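Chapter 4

Writing for People Who Are About to Leave

By the end of this chapter you should be able to write a landing page with one job, choose a headline that survives being read at speed, and explain to a client why their founding story belongs somewhere else.

Most visitors to a web page arrive by accident, stay out of politeness and go as soon as they decently can. Marketing textbooks used to call this a failure of engagement. We shall call it Wednesday.

Consider Drascombe, a small firm selling replacement blinds. Its landing page ran to 757 words, the first 222 of which concerned the founder's grandfather. The order button sat underneath, where it was pressed mainly by people who had dropped their phones. Anika Villanueva, brought in to improve matters, cut the page to 51 words and a price. The grandfather was moved to the About page, and the founder took a month to forgive her.

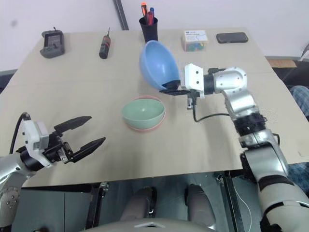
Orders picked up, though the lesson is easily misread. Short pages do not sell things by being short. Villanueva's version worked harder because every sentence left on it answered something a buyer wanted to know: what it costs, whether it fits, when it comes. A page for a pension or a boiler may need ten times the length, and its readers will put up with it, provided they are never asked to admire anybody.

4.1 One page, one job

A landing page exists so that a reader can do a single thing. They may buy, book, sign up or ring. Give them all four and they will usually choose a fifth, namely lunch.

Clients resist this. At Jirnlow, a booking service for village halls, Jamshid Alipour inherited a page with 36 links on it, each defended by a different department. He asked every department head to say which link they would keep if only one could stay. They all kept their own — a result he might have foreseen — and he settled the matter by looking at what visitors clicked. It was the opening hours.

Before you read on, pick a landing page you have used recently and write down, in one sentence, what it wanted from you. If you need the word "and", keep the page by you. We shall be taking it apart in section 4.2.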